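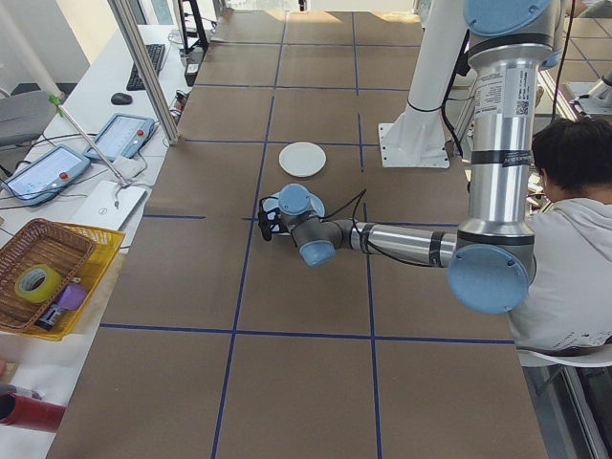
Two grippers, one plate

I've spent most of Thursday swapping the Elotar gripper for the Cateo one and back again, and I think I finally have a favourite! The job is dead simple on paper: pick up a round white plate from one taped square and put it down in the next. Plates are horrible though. They're flat, they're slippery, and the rim gives you hardly anything to get hold of.

The Elotar has the stronger squeeze, but it's a bulky thing and kept wanting to come down flat on the rim. The Cateo is slimmer, so I can tip the wrist over and sneak one finger under the edge (most of the time, anyway). I ran it for 1,464 picks before I fiddled with anything, then up to 2,000 more with a slower approach, and the slow ones were much kinder on my nerves.

I do wish I'd sorted the cable first. It loops back from the wrist along the forearm and I've strapped it three different ways now - the loose loop is still the best, as a tight one tugs when the wrist turns right over.

Next I want to try the Michalík controller with the same moves, and maybe a bowl if I'm feeling brave. Has anyone used one with softer fingertips? Tell me in the comments!

Recent posts
Prerach camera mount, second go
Taping a grid that stays put
Why I went back to brown paper
My Elotar gripper after 3,827 picks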